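Clavar Reports Method for Teaching Robots to Seat Computer Chips From Wrist Camera Footage

UKEVCOMBE, 15 Nov 2023 – Clavar, a robotics research company, today released results from a study on training a robot arm to place computer processors into close-fitting holders. The work was carried out with Hosta, which makes test fixtures for electronics repair shops, at the two firms' shared lab in Ukevcombe.

The method, called Domański after the street where the lab is located, trains a control program on recordings of people guiding the arm by hand. The program takes its input from a small camera at the robot's wrist and from the position of the gripper fingers. It does not use a force sensor or a model of the part.

Researchers recorded 1,209 demonstrations for the study. Each one covers a single placement, from the moment the fingers close on the part to the moment they let go. Operators were asked to include slow corrections and second attempts, and these were kept in the training set unless the part was dropped.

"Most of our early recordings were too clean," said Anju Dixit, who led the study at Clavar. "The operators were good at the job, so the program never saw a chip that was tilted or sitting on the rim of the pocket. When it got into that position by itself, it had no idea what to do. We went back and asked for messier ones."

The trained program was then run on 400 placements it had not seen before. It seated the part without help in 371 of them. A version trained only on the clean recordings, using the same number of demonstrations, seated the part in 288. Trials were limited to 30 seconds each, and a trial that ran over the limit was counted as a failure even if the part was later seated.

Parts with a shiny metal heat spreader were the hardest for the program. Under strong side lighting, glare on the metal can hide the edge that the program needs to line up with the pocket.

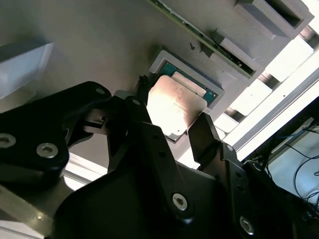
Page last updated: 15:40, first published version amended to correct trial time limit

A processor is held between two black fingertips at the gray nest, with the light coming strongly from the right. The team chose to leave glare of this kind in the training data and did not filter it out. Lamps were moved between recording sessions so that bright areas fell on different parts of the metal.

The fixture has raised holders on a gray tray. Hosta designed the beveled border around the nest after tests in August with a straight-sided version, in which parts often caught on the top edge. The change was made before the recordings used in the study began, and all reported results are for the beveled design.

Of the 29 failed trials, 17 ended with the part resting on the border at an angle when time ran out. In eight, the fingers opened too early. The remaining four were stopped by the operator when the gripper pressed against the tray.

The study has limits. All trials used one arm, one gripper and one fixture layout. The parts were scrap processors, and the researchers did not check whether handling by the gripper would affect a working chip. The team also did not test placement into a live socket on a motherboard, where the pins or contacts can be damaged by a small error in position.

"We would not put this on a production line today," Dixit said. "What the numbers tell us is that the content of the recordings matters a good deal when the total is held fixed. That is useful to anyone who has a limited amount of operator time to spend."

Clavar plans to repeat the study with memory modules, which need to be aligned along a much longer edge. Hosta is making a second fixture for that work. The companies will also test whether a program trained on one gripper can be moved to another with a smaller set of new recordings.

A written report with the full trial log is available from Clavar on request. Drawings of the fixture can be requested from Hosta.

About Clavar
Clavar develops training methods for robot arms used in small-part handling. The company is based in Ukevcombe.

About Hosta
Hosta designs and makes holders, trays and test fixtures for electronics repair and reuse.

Media contact
Clavar Press Office, Ukevcombe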